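Two Grippers, One Table: A Talk with the Test Lead at Starkik

6 January 2026

The test lead at Starkik does not like the word "winner." I used it in my first question, and she corrected me before the coffee was poured. "We compare," she said. "A winner is for sports. If I write in a report that one gripper won, then the customer stops reading, and he buys the wrong one for his parts."

Starkik is a small company which tests handheld grippers for other firms. A handheld gripper is held by a person, who does a task with it, and the recording is later used to teach a robot arm the same task. So the quality of the tool matters twice, once for the person and once for the arm. She asked me not to print her name, and I agreed. She prefers that people write to the lab and not to her.

Since September her team has compared two designs. The first one, which they call Trerell, has soft padded fingers. The second, called Anance, has stiffer fingers and a handle with ribs. The team has finished 501 recordings with the first and 690 with the second. I asked why the numbers are not equal.

"This is a good question and a painful one," she said. "We had to throw away many recordings from Trerell in the beginning. The pads were new, and the operators pressed too hard. With a soft pad you do not feel when you already hold the thing, so you continue to press. After two weeks they learned it. But the first recordings were not useful to us."

She explained that the objects are chosen to be annoying. Boxes and bottles are left for the end, because almost every gripper can manage them. At the start of each round the operators get light things with a strange outline, and they must lift them from a flat table without pushing them away. 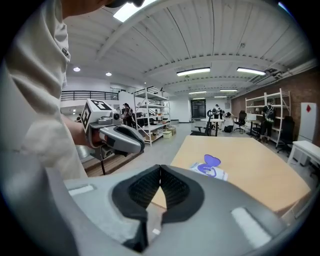
Two handheld grippers at the test table, with a butterfly-shaped object on a printed package or card.

I wanted to know about the white cube on top of one gripper, with the black square markers. She answered with some patience, as I think every visitor asks this. "The markers are for the position. A camera sees the pattern and we can calculate where the tool is and how it is turned. But the cube has a weight, and it sits high. When you work with it one hour, you feel it in your wrist. The operators write this in the comments all the time, and I believe them."

The comments are an important part of the method. After each block of recordings the operator fills in a short form with six questions, and only one of them is about success. The others ask about the hand, the view of the fingertips and the moment of letting go. "Letting go is where we find the differences," she said. "To pick up, fine, both can do it. But Trerell has a surface with a lot of grip, and a thin card likes to stay on it. You open the fingers and the card comes with you a little. Anance releases more cleanly. On the other hand, it dropped more of the soft objects."

The camera gave them more work than the fingers. In the first version the lens was looking too far down, and the finger pads covered half of what the operator was trying to reach. A colleague suggested a wider lens. It helped, but now straight lines are curved near the border of the picture, and the software from Yeoh, which they use to track the markers, had to be calibrated again from zero. That cost them nine working days. She still sounded a bit angry about it.

I asked if the room disturbs the tests. The lab shares an open hall with other desks, and people walk by during the recordings. "At first I wanted curtains," she said. "Then we compared recordings with an empty background and with a busy one, and the tracking was almost the same. So I saved the money for the curtains. The lamps are a different story — they reflect on the markers if you hold the cube at a bad angle, and then we lose the position for a moment."

The full plan has 1737 recordings, and the last part will be done with a real arm that repeats what the people did. She expects that the order of the two designs may change there. An arm has no tired wrist, and it does not complain about the cube.

Before I left she let me try both tools. I was slow with the soft one and clumsy with the other, and I pressed too hard, as everybody does. She wrote something on her form, and I did not ask what it was.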